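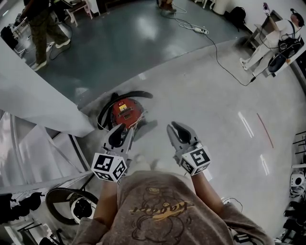 Why does a water utility lose water it has already treated?
Most of the loss is leakage from mains and service lines. The rest is metering error, unbilled use such as hydrant flushing, and theft.

Slide 2. Terms
Keep this short. The room is mixed, half operations and half billing.
Non-revenue water is system input minus billed consumption. Split it into real losses (water that leaves the pipe) and apparent losses (water that reaches a customer and is not measured or not billed). Unbilled authorized use sits beside both.
Say once that a percentage of input is a poor measure. If a large customer closes, the percentage goes up and no pipe has changed. Use gallons per connection per day.

Slide 3. The Vusville system
298 miles of main. Cast iron in the old town, ductile iron and PVC elsewhere. One treatment plant, two pressure zones, three tanks.
Point to the Keane zone on the map. It is the upper zone, and it comes back on slide 6.
The records for the old town were redrawn from paper. Valve positions there are good to the nearest corner, no better.

Slide 4. District metering
The network was divided into metered areas by closing boundary valves and putting a meter on each inlet. Target size was 3,000 connections. The smallest area, Clundero, has 1,346.
Every closed boundary valve makes a dead end. Flush those points on a schedule and log chlorine residual at each one.
Prove the boundary before trusting the meter. Shut the inlet at night, watch pressure inside the area, and if it does not fall, a valve is passing or there is a connection missing from the drawing. Clundero failed this test twice. The cause was a 4-inch cross-connection behind the old pumping station.

Slide 5. Minimum night flow
Read the inlet between 2 and 4 a.m. Customer use is lowest then and pressure is highest, so leakage is the largest share of the flow.
Subtract legitimate night use. Households get a standard allowance. Bakeries, the hospital laundry and anything with a cooling tower are logged individually.
What is left is net night flow. To turn it into a daily figure, do not multiply by 24. Pressure drops during the day and leakage drops with it. Apply the night-day factor from the pressure log.
(If someone asks about the exponent: 0.5 for a fixed hole in rigid pipe, up to 1.5 for splits in plastic, 1.0 as a working value for a mixed network.)

Slide 6. Pressure
Keane zone ran at 95 psi overnight. A reducing valve at the inlet brought it down to 70. Net night flow fell, and the break rate is still being tracked. One summer of data, so no claim on breaks today.
Check fire flow at the highest hydrant before changing any setpoint. Get the fire department's agreement in writing.

Slide 7. Finding the leak
Step testing first, where the valves will hold. Then correlating loggers on fittings, then a ground microphone for the last few feet.
Plastic pipe carries sound badly. Space loggers at 200 feet there and expect to miss some.
Mark the pavement, photograph the mark, and record the distance to two fixed points.

Slide 8. Repair time
Volume lost is flow rate times run time. Run time has three parts: awareness, location, repair. A small service leak left for a season can lose more than a main break fixed the same afternoon.
Show the Ukness work order screen. Teresa Coughlan has the export if anyone wants the raw table.

Slide 9. Next steps
Replace the two oldest inlet meters by May.
Repeat the boundary test in Clundero.
Large-meter accuracy testing starts with the hospital.
Questions. Leave slide 4 up.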